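3 min read

Counter cleaner that doesn't leave a haze on veined stone??

tilly_pots
ok so we moved in and the kitchen has this grayish mauve stone, polished, veins all over it. Love it. Cannot get it to look clean. Wipe it, looks fine, sun comes in around 4 and it's all streaks. Been using the Drisel spray because the last people left 2 bottles under the sink. Is that even ok on stone? Label just says "hard surfaces". Nobody in my family has had real stone before so no one to ask.

marblehead38
What kind of stone. That matters more than the spray. Marble and granite are not the same animal.

tilly_pots
no idea! Listing said "natural stone" and that was it. Landlord says the slab came from Atbridge but they don't pick up the phone. Rust colored lines in it, kind of coppery, plus thin whitish ones

greasetrap
Drisel is fine. Used it 7 years on mine. You're using too much, thats all. Two squirts, microfiber, then a dry microfiber.

marblehead38
Fine on YOUR counter. If hers is marble and there's anything acidic in it she'll etch the polish and then it's a pro job. Please don't tell people it's fine when you don't know the stone.

greasetrap
so lemon juice is going to be a bigger problem than the spray then. People cook in kitchens.

marblehead38
Yes. It is. That's why you wipe up lemon juice

hobnail_jo
Can we get a photo before you two start again

tilly_pots
sorry, making dinner. Took one by my phone, the one with the pink edge.
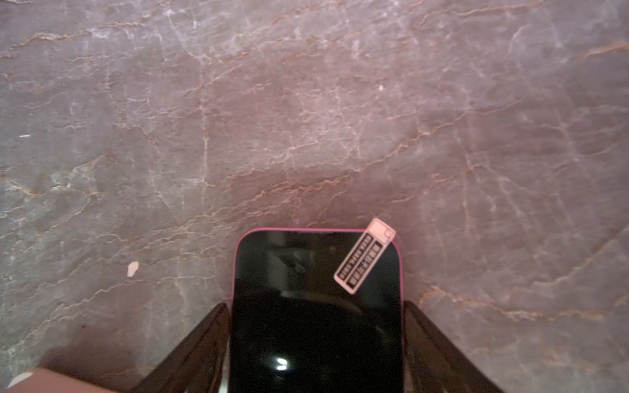
Re: photo

hobnail_jo
Oh that's gorgeous. The crackly veins! I'd never get anything done, I'd just look at it. I can't see haze in that tho, it looks like plain shine to me. Maybe try one at 4 when the sun's on it?

marblehead38
Can't ID it from a photo and I won't pretend to. Is that short white line over on the far left a scratch or just a bit of something? Run a fingernail over it. If it catches, scratch.

tilly_pots
will check. Might be flour tbh

greasetrap
Looks great. Wipe it and go to bed.

pantry_moth
Different view - skip sprays. Bowl of warm water, one drop of dish soap, wring the cloth out HARD, then dry with a towel. The drying is the part people skip. I have Endholm counters in a dark color and streaks were driving me nuts untill I started drying. 3 minutes, whole kitchen.

marblehead38
Agree with this one. pH neutral dish soap. Rinse though or the soap turns into your haze.

greasetrap
soap film is WORSE than spray film, been there

pantry_moth
one drop. ONE.

hobnail_jo
Also do the water test for the sealer. Few drops, leave it 15 min, if the stone goes dark under them it's due for sealing. I used the Hlongwane sealer on mine, smelled awful, worked ok. Ask the landlord first, they might cover it

tilly_pots
ok doing soap tonight and the water drops in the morning. Putting the Drisel back under the sink for now, sorry greasetrap

greasetrap
your loss lol

tilly_pots
oh and it was flour

Related threads
Best cloths for glass cooktops
Endholm drawer fronts peeling at the corners
Is resealing every year a scam
Water rings on a wood table, tried mayo
What lives under your sink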